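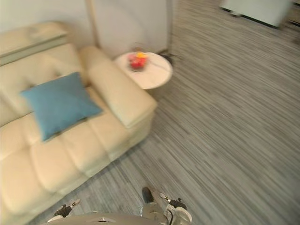 Erkelville and Grurholm Joint Cold Chain Group
Minutes of the meeting held 2 December 2021

Present: Meriem El Sherbiny (chair), Iman Abdel Rahman (pharmacy stock), representatives of the Erkelville clinic, the Grurholm depot and the outreach nursing team.
Apologies: Erkelville facilities department.

1. Minutes of the previous meeting

The minutes of the June meeting were accepted with one correction. Under item 4, "return to stock" should read "return to quarantine". The depot had already been working to the corrected wording and no product was affected.

2. Matters arising

2.1 The second thermometer for the outreach vehicle has been delivered and calibrated. The certificate is in the equipment folder. Closed.

2.2 The revised receiving form is in use at Erkelville. Grurholm still has a stock of the old form, which has no field for the time at which the shipper is opened. The depot agreed to discard the old forms. Closed once confirmed by email.

2.3 Door seal on refrigerator B at Erkelville. The seal was replaced, but the work order was closed without a mapping run. Carried to item 4.

3. Seasonal flu vaccine, supply position

3.1 Iman Abdel Rahman reported that the season's order with the wholesaler, Benmoussa, stands at 3000 doses across both sites. All but the last consignment has been received. The outstanding consignment is 400 doses, all prefilled syringes of the standard adult product, and is confirmed for delivery to Grurholm.

3.2 Doses administered to date, both sites and outreach combined, are 1243. Uptake is behind plan at the Erkelville walk-in sessions and ahead of plan on the outreach rounds. The group discussed whether the remaining consignment should be deferred. Benmoussa will accept a change of delivery date but not a reduction in quantity after confirmation. It was agreed to take delivery as scheduled. Grurholm has the shelf capacity, and the expiry dates on the stock already held are later than the end of the program.

3.3 The nursing team asked for stock to be issued to outreach in full trays. Part trays are being re-counted at each handover, which takes time with the refrigerator door open. Agreed, except for the final issue of each week, which may be a part tray if the count is written on the lid and initialed.

3.4 Lot numbers. Two lots are now in circulation at Erkelville. The stock sheet shows both on a single line. Iman Abdel Rahman will split the line and re-issue the sheet. Until then, staff are to record the lot number from the syringe label and not from the sheet.

4. Temperature excursion, refrigerator B, Erkelville

4.1 The Brorkano logger in refrigerator B recorded a reading above 8 degrees Celsius for 22 minutes during a morning restock. The alarm sounded locally and was acknowledged. No alert was received by the on-call pharmacist.

4.2 Stock in the unit was moved to refrigerator A and labeled as quarantined. The manufacturer's stability information was consulted and the details submitted through its inquiry line. The written reply allows the stock to be used to its labeled expiry. The quarantine was lifted by Iman Abdel Rahman and the reply is filed with the excursion report.

4.3 Cause. The logger trace shows a slow rise while the door was open, followed by a slower recovery than is normal for this unit. The clinic considers that the restock alone explains the rise. The chair did not accept this as the full explanation – the same quantity has been loaded on earlier occasions with no reading out of range – and asked for the mapping run outstanding from item 2.3 to be done before the unit is loaded to capacity again.

4.4 Alerting. The Brorkano base station was found to hold an out-of-date contact number. The number was changed on the paper rota when the on-call phone was replaced, but not on the base station.

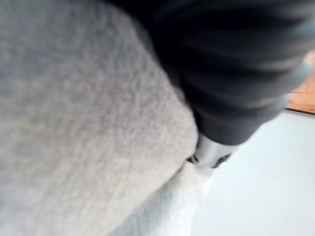 The group agreed that the base station contact must be checked on the first working day of each month by triggering a test alert, with the result written in the log. A test that is not received within the set escalation time is to be reported as a fault on the same day.

4.5 It was noted that the excursion report form asks for the "maximum temperature" but does not say whether this means air or buffered probe. The reading reported was from the buffered probe. The form will be amended to ask for both where both are available.

5. Transport between sites

5.1 The depot presented a draft procedure for packing the passive shippers. Cool packs are to be conditioned at room temperature until liquid can be heard moving when the pack is shaken, then wiped dry. The outreach nurses asked for the draft to show the winter and summer layouts on separate sheets. Agreed.

5.2 There was a difference of view on whether a logger is needed in every shipper for the Grurholm to Erkelville run. The depot's position is that one logger per vehicle is enough. The chair's position is that the shippers are opened at different times, so one trace cannot stand for all of them. Decision deferred until the depot has priced additional Brorkano units.

5.3 Returned stock. Unopened trays brought back from outreach may be re-issued once only, and must be marked with a dot on the lid. Marked trays go out first.

6. Staff training

The annual cold chain module has been completed by all depot staff. Two members of the outreach team have yet to complete it and will not sign for deliveries until they do.

7. Any other business

The Erkelville clinic asked whether the spare refrigerator at Grurholm could be moved before the end of the season. It would need to stand and be mapped before use. Not supported at present, to be raised again if refrigerator B fails its mapping run.

Actions

Meriem El Sherbiny – write to Erkelville facilities on the mapping run, refrigerator B.
Iman Abdel Rahman – split lot lines on stock sheet; amend excursion report form.
Grurholm depot – confirm old receiving forms discarded; price additional loggers; revise packing draft with separate winter and summer sheets.
Erkelville clinic – monthly test alert, first result to be sent to the chair.
Outreach team – outstanding training.

Next meeting to be set once the mapping results are available.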